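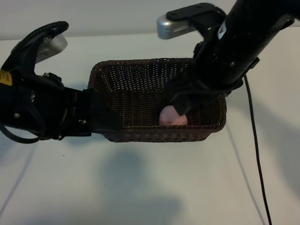

Urnero Basketry Club › Members' Forum › Show Your Baskets

Dark brown rectangle, what would you put in it?

pisier_knots
Posted December 2021

I am so happy with this one! Low sides, rounded corners, a really tight weave, and a braided band all the way around the rim. There's a little pale pink thing sitting in it at the moment, but I want it to have a proper job. Bread? Mail? Is it reed or plastic, do you think? I can't tell, and I've looked at it way too long.

jalari14
Ooh, lovely. I say plastic. Reed that thin and that even would take forever, and I've got 500 hours of splitting the stuff behind me.

hedgerow_hal
Disagree! Fine reed dyed chocolate can look just like that. Wet a corner and smell it. Reed smells like a barn.
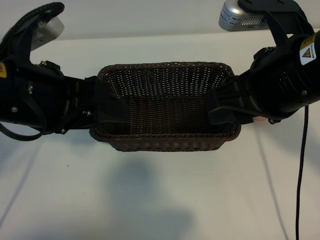
Re: Dark brown rectangle, what would you put in it?

verstraete_fan
Bread, bread, bread. The sides flare a bit and the weave has those small gaps, so a warm loaf can breathe. Line it with a tea towel and you're set.

jalari14
Crumbs will go straight through the floor of it. Mail for me.

pisier_knots
OK but can we talk about the border? I keep going back to it, the rim is thick and braided, a darker rolled lip along the front.
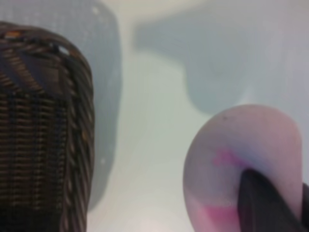
And the shadow has tiny dots in it where the light comes through the weave! I'd keep it on a white table just for that. Leaning toward bread, sorry jalari.

hedgerow_hal
Do the smell test first.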